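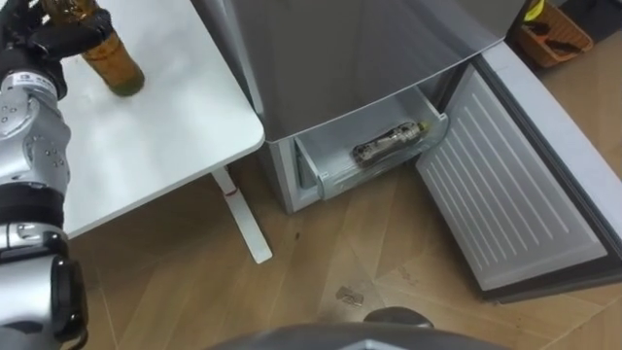
Rillska Ballot Measure Texts

Full text of 700 state and county ballot measures on firearms, hunting and permits, typed up from voter pamphlets. Compiled by Marin Berisha, February 2020.

What you get

One row per measure: county, year, title, text, yes votes, no votes. The 600 measures that reached a vote have results. The other 100 were pulled or tossed by a judge, and their vote columns are blank -- blank does not mean zero, as one early user told a newspaper.

Known problems

Titles are copied as printed, including the ones that say the opposite of what the measure does. Khalaf County spells "militia" three ways.

License

Free to reuse. Please don't email me to ask which side I'm on. Both sides already have, and each was sure it was the other.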